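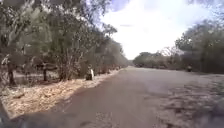
The road to Wotasska, dry season.

News from the seed store

Dear friends of the Bokgate growers' group,

The new seed store in Wotasska is open since August, and I want to tell you how it is going. As many of you know, last year we lost a large part of the cowpea seed to weevils. The bags were good, but the old room was too warm, and the door did not close well. Now we have thick walls, a proper door and 70 metal drums with tight lids, which were paid from your donations.

At the moment 153 families keep their seed with us. Each family brings up to 15 kilos and receives a card with the name of the variety and the place where it was grown. Mrs. Ndung'u keeps the book. She is very strict about the drying, and she sends people home again if the seed does not break cleanly between the teeth.

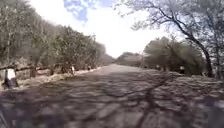
Some families did not like this in the beginning, and there was a discussion at the first meeting that went on until dark. After it we agreed that everybody may use the drying racks behind the store free of charge, also those who are not members. I find this was a good decision.

The sorghum is more difficult. We have two local kinds, a red one and a white one, and they cross easily when the fields are close together. Our partners from Drerosora have offered to print a small planting guide in the local language, 1,000 copies, and we are now reading the second draft. 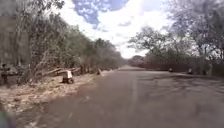

It still has mistakes in the part about distances between fields, so please have patience if you ordered one already.

What we need next is a second scale and more paper cards. If you would like to help, write "seed store" with your donation.

With warm greetings,
Rüdiger Hagedorn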